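ok so the white tabletop saga. thread, bc I need to complain and also maybe it helps somebody

bought the Akarwood top secondhand for 40 bucks. matte white, big, goes on the desk in the back room. seller said "light use". sure

first thing I did was wipe it with the kitchen spray. bad idea. dried streaky, every swipe mark showing when the sun came in sideways. looked worse than before I touched it

second try – dish soap, two drops, warm water, the gray microfiber. better. still a haze by the window end

then somebody on here told me melamine sponge. DO NOT on a matte finish. did one corner and now that corner is shiny. it's the corner under the printer now, forever

coffee ring from the previous owner: baking soda paste, 20 minutes, damp cloth. gone. pen marks: rubbing alcohol on a cotton ball, dab dont scrub

what worked for the haze was so dumb. plain water, cloth wrung out almost dry, then a second dry cloth right behind it. small sections. that's the whole trick. took me 12 passes with my arm falling off
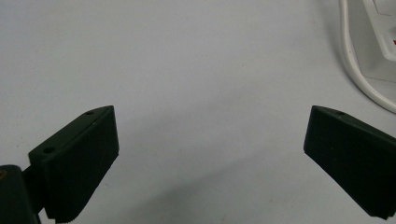 anyway the other half of the problem is light. white surface + one lamp = shadows all over whatever you're working on. I had the Duteck clamp lamp on the left and my own hand was in the way all the time

moved it to the back edge, pointed at the wall. way softer. shadows still there but blurry, I can live with blurry

the Mando desk mat I ordered to go on top is going back btw. too small, curls at the ends, and it smells like a tire. and why did I clean this thing for a whole evening just to cover it up

somebody asked about legs – they're the old ones off my sewing table, 6 screws a side, predrilled with tape on the bit so I didn't go thru the top. measure the screw first. please. I almost didnt

also asked: would I buy white again. yeah probably. I find dropped pins and tiny screws so much faster than on the old dark desk. but you do see every speck. every one. I've started wiping it before bed like a diner counter

might try the wax they sell at Omerović, the hardware place by the bus stop. tin says ok for matte but the tin says a lot of things. testing it on the printer corner first, can't get any worse

will update in April if I remember. going to go find my other microfiber, I think it went in with the towels and came out fluffy and useless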